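Materials and Finishes for Interiors
Unit 6 handout: Gray, gloss and how a surface takes light
Tutor: Nyokabi Makokha

Read this before the studio session. Bring your sample board and the three swatches you chose in Unit 5.

1. What we mean by gray

Paint companies sell hundreds of grays, and very few of them are a plain mix of black and white. Most lean toward another color. A gray with a little blue in it looks cold next to a cream wall and nearly neutral next to a navy one. A gray with some red or yellow in it is usually sold as "greige," "stone" or "mushroom."

To find the lean, put the swatch on a sheet of plain white copy paper, then next to two other grays. Looking at one gray alone tells you very little. Write down the lean on the back of the swatch in pencil.

2. Light reflectance value

Light reflectance value, or LRV, is a number from 0 to 100. Zero would be a surface that sends back no light and 100 would be one that sends back all of it. No paint reaches either end. You will find the LRV on the back of most fan decks or in the technical sheet.

In the Hedholm apartment, which we are using as the case study all term, the ceiling paint has an LRV of 83 and the entry wall has an LRV of 13. Felista Were, who drew up the scheme, kept the dark color to the one wall that faces the front door. The hall has no window. With the same dark color on both long walls, the client would have needed the lights on at noon.

LRV is measured on a flat sample under set conditions. It does not tell you what the wall will look like in the corner behind a door.

3. Sheen

Sheen is separate from color. The terms in common use, from least to most shiny, are flat, matte, eggshell, satin, semi-gloss and gloss. They are not used the same way by every maker, so one company's eggshell may be close to another's satin. Check the sheet or paint a sample.

Flat and matte finishes scatter light in many directions. They hide dents and patched drywall, and they mark easily. Gloss finishes send light back mostly in one direction. They wipe clean and show every ridge left by the roller.

A common mistake is to pick a color from a matte chip and order it in semi-gloss. Dark colors change the most. A charcoal that looks soft on the chip can pick up hard window reflections on a cabinet door.

4. Edges and form

The same paint on one object will read as several values, depending on which way each face is turned. When you draw an object for your board, start by picking three values: one for the face toward the light, one for the face turned away, and one for the edge between them. A sharp edge gives a clean break from one value to the next. A rounded edge gives a band, and the band is where the sheen shows.
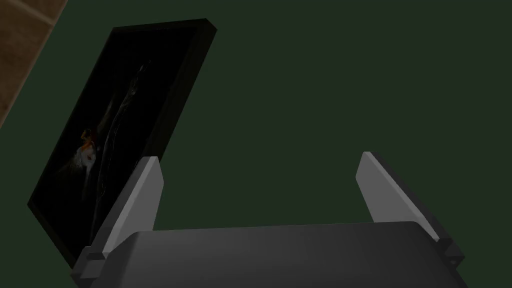 Fig. 6.1. Matte dark gray with rounded upper edges (computer rendering). Note the lighter sheen along the upper rim and the charcoal shadow on the front face.

Students often draw the shadow face in black. Try a deeper version of the base color first and compare.

5. Studio exercise

Work in pairs. Each pair needs one small box, a desk lamp and the Skoto gray markers from the supply cabinet.

Place the box on white paper with the lamp to one side. Draw it in three values only. Move the lamp to the back of the table and draw it again on the same sheet. Label each face with the marker number you used.

Then paint two cards from the same pot of gray, and brush clear gloss over one of them when it is dry. Hold both cards flat, then tilt them toward the window. Write two or three sentences on what changed and at what angle.

6. To hand in

Both drawings, the two cards, and the notes. Put your name on the back of everything. The folder goes in the Unit 6 tray by the end of May.

Reading for next time: course reader, chapter 17, on wood stains and clear coats. Skip the section on floor wax.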